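# Parts Handling, Folmont Workshop

Gallery notes by Siiri Huttunen. Updated in January.

This page covers the small-parts end of the Niskanen line: rings, covers and fasteners that pass through the workshop before assembly. The shelf list runs to 3,416 entries, of which 18 are toothed rings in various diameters. Part numbers follow the Draseck scheme, with the prefix giving the family and the last two digits the revision.

Toothed rings are stored flat, in paper sleeves, one size to a drawer. Stacking on edge is allowed for transport only. Pirjo Sjöberg revised the drawer labels last winter, and the old Tulilness codes are no longer valid.

**Ring with outer teeth, dark finish.** Held from both sides above a tan work surface. Patterned light grey paper on the walls behind.

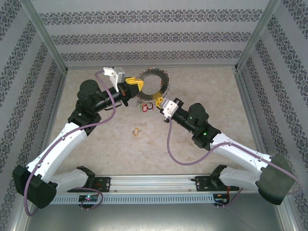
Rings are gripped at the rim and kept level during transfer. Teeth are checked by eye under a lamp, then by gauge at two points on opposite sides. A ring that fails at either point goes to the reject bin with its sleeve.

Bore size is recorded on the sleeve in pencil. Ink smears on the coated paper and should not be used. Drawer 99 is reserved for rings with missing or unreadable labels; these are measured again before they go back on the shelf list.

Corrections to part numbers go to Pirjo at the Folmont desk.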